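Drerkimgate Reading Circle — Frequently Asked Questions

Page last updated 2024-05-05

We get a lot of the same letters about the Pledska novels, and Thanakorn Thongsuk, who answers the mail, has asked for one place to send people. So pull up a chair. If your question isn't covered, write to us anyway, we love hearing from readers.

What are the Pledska novels?

They're a long family saga set in and around the fictional port of Pledska, following the Nguyen-Tran household across several generations of marriages, quarrels, lawsuits and (every now and then) a happy afternoon. There are 16 books. If you like your historical fiction with a big house, a stubborn grandmother and a will that keeps getting rewritten, you're going to be very comfortable.

Where should I start?

Oh, this one starts arguments at our meetings! Most of us would tell you to begin with the first book and go straight through. It's a slow opening, I'll admit — the salt merchant's funeral goes on for about 200 pages — but so many later grudges begin at that graveside that it's a shame to miss it. If you really can't face a slow start, try book four, where the younger daughter runs off to Bandton and the story more or less begins again with her.

Do I have to read them in order?

Books 2 and 3 need to be read together, and in that order, as the second one ends in the middle of a trial. After that you can be a little looser. I read the whole middle stretch out of order one winter, borrowing whichever one the library had, and I still cried when the house was sold.

Is there a family tree?

There's one in the front of every volume after the first, but please be careful with it. It gives away two weddings and at least one death. I cover the bottom half with a bookmark, and I've suggested the same to every new member.

Are the books suitable for teenagers?

Mostly, yes. There's a battlefield chapter in book nine that's hard going, and the first marriage is an unkind one, though nothing is dwelt on. Several of our members first read the series at school age and have come back to it since.

How do I join the reading circle?

Just send us a note with your name and which book you're on. We read one volume every two months, so there's no rush, and you're welcome to come along even if you haven't finished. You'll hear the ending, of course, but you'd be surprised how many people say they enjoy the book more for knowing it.
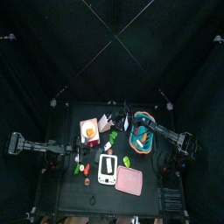 Do I need to buy my own copies?

Not at all. We keep a lending shelf with two full sets on it, and a few odd volumes with very tired spines. Please don't write in the margins, tempting as it is when the uncle turns up again.

When is the next new book to be discussed?

We start book seven in March. It's the one with the flooded cellar and the letters, and it's my favorite of the lot, so do try to be there for the first evening if you can.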